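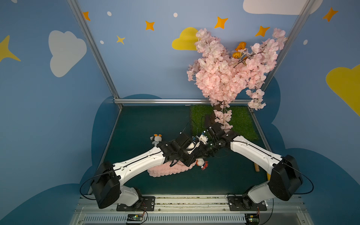

Blossom corner, tree on its grass square, 5/14/25

Filed under: Play Area Checks

Checked by Houshang Kazemi

1. Tree. Base sits on the turf. The Mulex sheet says "stable" and I'd like to know who leaned on it. Trailing strands hang low enough for a toddler to pull. Retest.

2. Pink quilted bag. Zipper pull is metal with a pink tab. Tug test on the tab, please, 50 pulls. Supplier calls it "child safe," which tells me nothing.
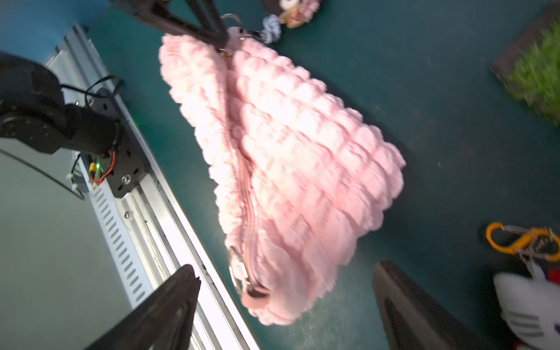 3. Plush toys. White one with the orange on its head, and the one in the red plaid skirt. Check seams and skirt stitching. No labels sent with the paperwork, so no pass.
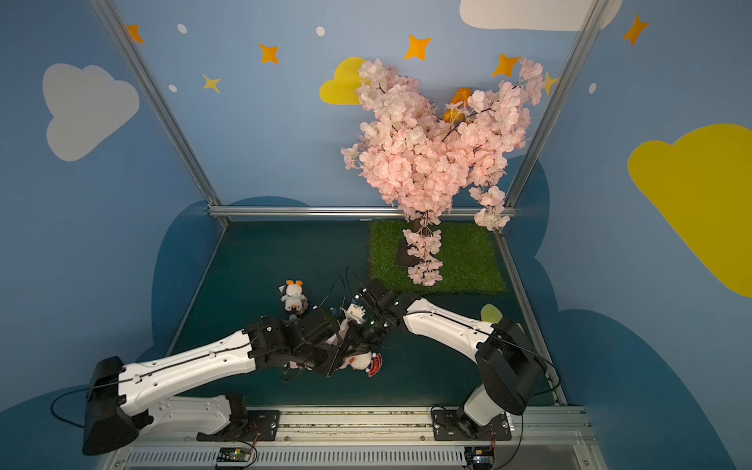

4. Wall clouds. Cheerful enough. Paint certificate is from October and covers another room. Ask Tonlow for the right one.

Result: hold, 2 retests.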